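Tomatoes splitting on the vine, drip irrigation on a timer
Garden Water Forum > Irrigation > Drip and Micro

claybed_63
Posted Nov 13, 2021

Looking for opinions before I redo the layout over winter. Two raised beds, 16 indeterminate tomato plants, heavy clay loam under a foot of bagged mix. Drip line is the Dunstan half-inch with emitters every 12 inches, run off a Westari timer. Schedule all season was one long cycle every third day. From late June on I lost a lot of fruit to cracking, mostly rings around the stem end and a few long vertical splits. Variety was Warkmont, which the catalog lists as crack tolerant. Soil test came back fine for calcium. Is this the schedule or the variety?

mulchline
Schedule. Every third day is too long a gap for a raised bed in June. The mix dries, the skin firms up, then you flood the root zone and the inside of the fruit expands faster than the skin can. Run it daily for a shorter time, same weekly total.

tessellate
Disagree with daily. Short cycles keep the top few inches damp and the roots stay there. Then one hot afternoon does the same damage as a missed cycle. I run every second day and go by a tensiometer at 8 inches. Under 30 centibars I skip, over 50 I water.

mulchline
He has a foot of mix over clay. Roots aren't going much deeper than that whatever he does.

claybed_63
They did go into the clay. I pulled two plants last week and the main roots were down past the boundary. I don't own a tensiometer. How fussy are they?

tessellate
Fill with boiled water, pump out the air, seat it tight in a slurry of your own soil. I use an Illix. Check the water level weekly. Take it in before frost or the gauge is done.

drybank
What is your pressure at the far end of the line? I had the same complaint and it was uneven delivery. The near plants got nearly twice what the far ones did. Put a cup under the first and last emitter for 10 minutes and compare.

claybed_63
Did that this morning. First emitter 300 ml, last one 70 ml. So that's a problem. No regulator on the line, only the filter.

drybank
There it is. Put a 25 psi regulator after the filter and use pressure-compensating emitters. Clean or replace the last few, they're probably part clogged as well.

mulchline
Agree on the regulator. Still say the gap is too long.

rowcover602
Harvest stage matters as much as water. Ring cracks start at the shoulder and get worse every day the fruit hangs, so I pick at first blush and finish them indoors at room temperature. The round one over the tray with the teal-blue edge is at the other end of the range, red all through and glossy, and at that color I want it off the plant before any rain. Picking early took my losses from over half to almost none on the same schedule. 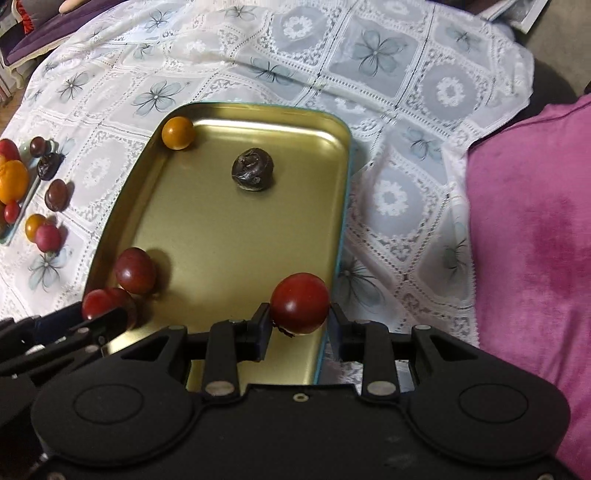 tessellate
Picking at blush treats the symptom. Flavor is also down in my opinion.

rowcover602
I've done blind tastings at home and couldn't separate them. Blush is past the point where the plant adds much.

claybed_63
Plan for now: regulator, new emitters, every second day, 3 inches of straw. I'll leave one bed on vine-ripe and pick the other at blush, same variety in both.

drybank
Redo the cup test after the regulator goes in, before you touch the timer. Otherwise you won't know what you're setting.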